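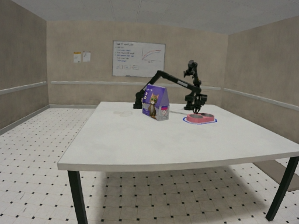
*Fig. 1. Packaged cat food and a double bowl.*

## Week 5: Reading a pet food label

Notes by Tamsin Dunleavy, Companion Animal Nutrition

Bring a label from home to the tutorial. Dry or wet is fine.

**Ingredients list**

Ingredients are listed in descending order by weight at the time of mixing. Fresh chicken is mostly water, so it can sit first on the list and still supply less protein than a meal listed third.

**Dry matter basis**

Wet and dry foods can't be compared from the label figures alone. Remove the moisture first:

dry matter protein (%) = protein as fed ÷ (100 − moisture) × 100

A tin with 10% protein and 80% moisture has 50% protein on a dry matter basis. A kibble with 32% protein and 8% moisture has 34.8%.

**Energy**

Cats fed at home are often given more than they need. Work from the kilojoule figure, not the scoop. For the set problem, use a desexed adult cat needing 1,000 kJ a day and a kibble at 1,350 kJ per 100 g. The daily ration is 74 g. Show your working.

**Taurine**

Cats make very little of their own, and a prolonged shortage can damage the heart and retina. Check whether the label says "complete and balanced" or "complementary". Treats and toppers are usually the second kind.

Reading for next week: Chapter 5, minerals and urinary health.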